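Apples and bowls: why round things roll

Put an apple on a table and give it a tiny push. It wobbles, turns and may roll off the edge. A book would just slide a little and stop.

A flat shape touches the table over a large area. A round shape touches it at one small spot, so there is very little to hold it still. To keep an apple steady in the air, you need to press on it from both sides.
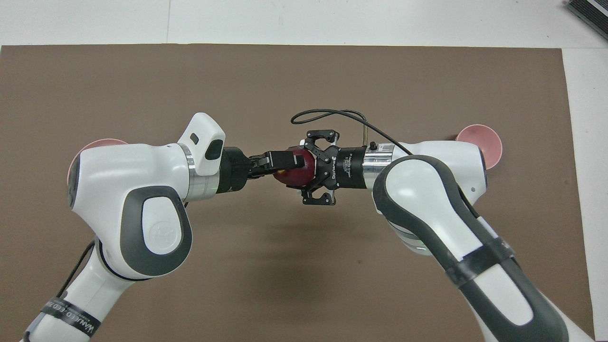

A small dark red apple, held up above the table.

An apple is not a perfect ball. It has a dip at the top and another at the bottom – stand it on its base and it will usually stay put.

Bowls solve the rolling problem. The sides slope upwards, so fruit that starts to roll comes back to the middle. Tip the bowl far enough and the sides become a slide.

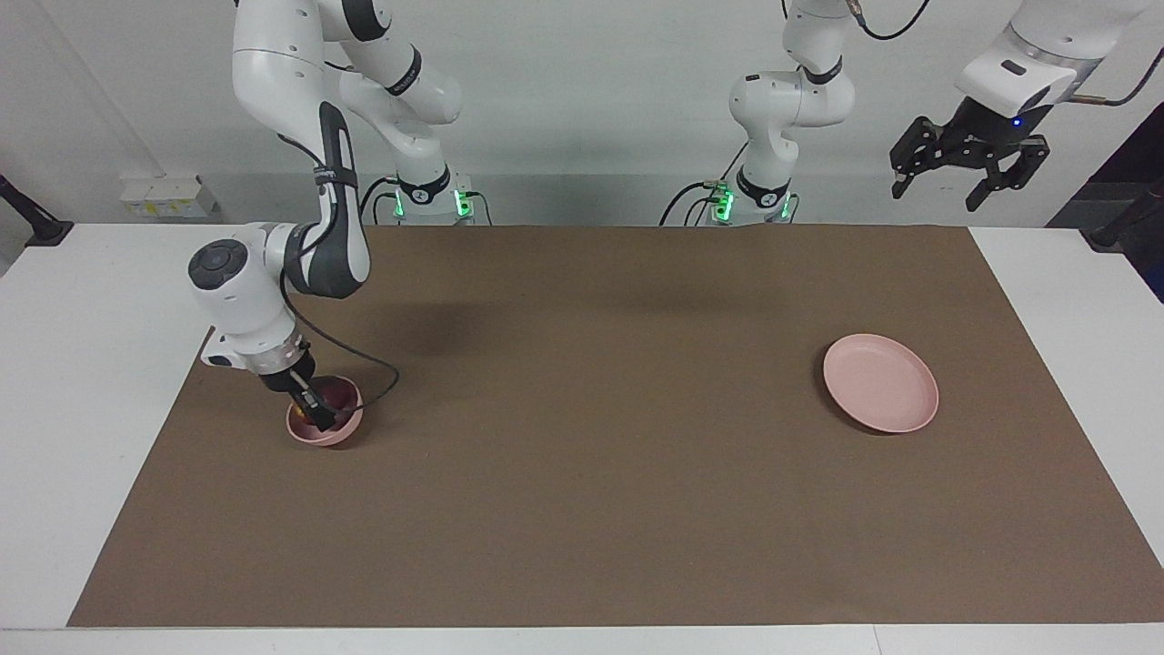 A small pink bowl, tipped at an angle over brown paper.

Try it yourself
Spread some paper on a table. Put an apple in a plastic bowl and tilt it slowly. When does the apple begin to move? Try again with an orange, then with a matchbox. A slope of about 60 degrees is very steep, so keep your other hand ready.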